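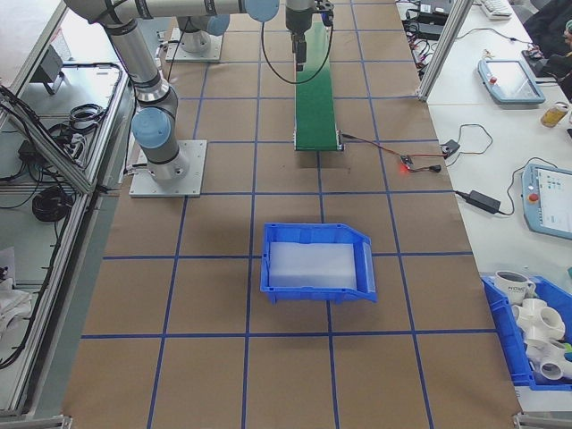 4. Setting up locations in Carasico

Before you enter any stock in Carasico, the program must know where the stock can be. Every place where an item may stand is called a location. It can be a shelf, a drawer, a bin or a part of a table. Please read the whole section one time before you begin, as some of the settings are difficult to change later.

4.1 Before you start

You need the administrator password and a simple plan of your rooms. A drawing by hand is good enough. The free version allows 300 locations. With the Dernia add-on the limit is 1,664.

Note: An empty location is also counted in the limit.

4.2 Creating a site and a zone

1. Open Settings and choose Places.
2. Click New site. Write a short name, for example the name of the town. In this manual we use the site Brirenton.
3. Click New zone. A zone is normally one room or one side of a room.
4. Choose a zone letter from A to Z. The letters I and O are not offered, as they are easily confused with 1 and 0.
5. Click Save. The zone is now shown in gray until it has the first location.

Caution: Do not rename a site after the first stock count. Old reports keep the old name, and the totals of the two names will not be added together.

4.3 Locations on shelves

1. Select the zone and click Add shelf.
2. Enter the number of levels. Level 1 is always the lowest one.
3. Enter the number of places on each level. Count from left to right, standing in front of the shelf.
4. Click Preview and compare the list with your plan.
5. Click Create.

The code of a location has three parts: zone, level and place. B-2-07 means zone B, second level, seventh place.

4.4 Locations on a table

A table has no levels, so it is entered as a grid. Rows are given by letters and columns by numbers. Start at the corner which is nearest to the door.

1. Mark the cells on the table with colored tape.
2. In Carasico, click Add grid and enter the number of rows and columns.
3. If a large object covers more than one cell, select these cells and click Join.
4. If a cell must not be used for stock, select it and click Block. Blocked cells are not included in the count list.

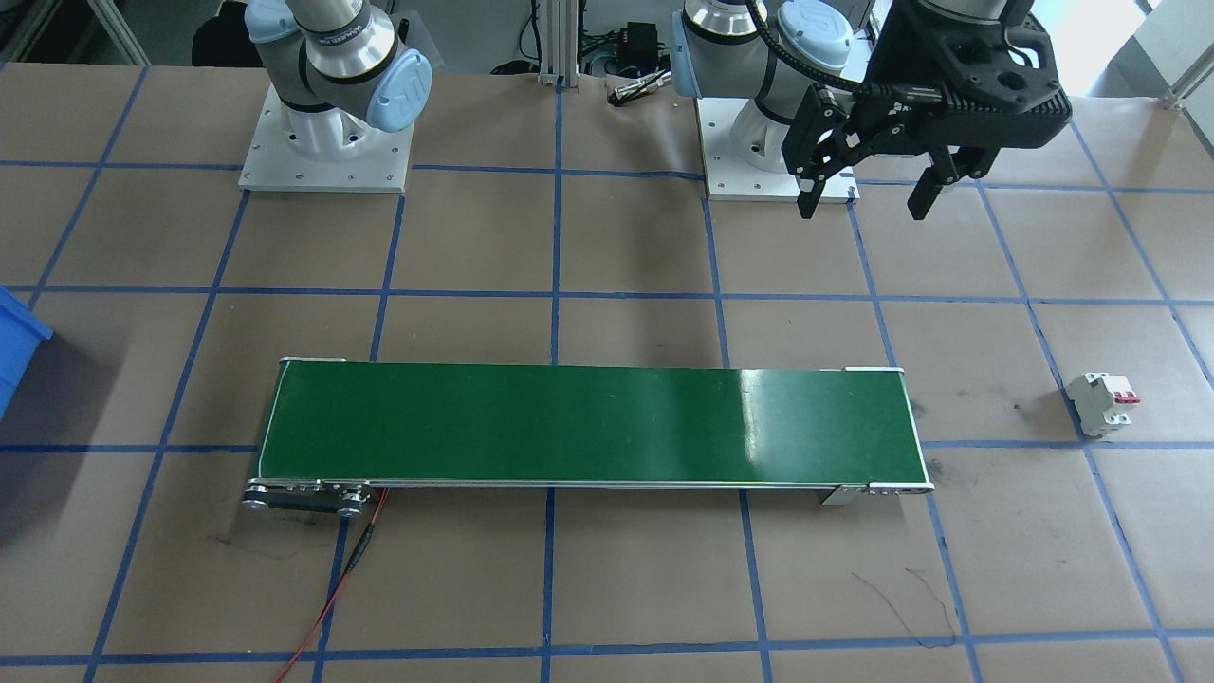 Figure 4-2. Table surface with brown paper and a grid of blue tape.

Note: Joined cells take the code of the first cell. If you separate them again, all the stock stays in the first cell and must be moved by hand.

4.5 Printing the labels

1. Put the label roll in the printer and close the cover.
2. Choose Print, then Location labels.
3. Print one test label and scan it. The screen must show the same code as the label.
4. Print the rest.

If the scanner gives error 425, the label is printed too small. Set the size to Medium and repeat step 3.

Questions about this section can be sent to Raili Kuusisto at the Mersha help desk. Please write your version number in the message.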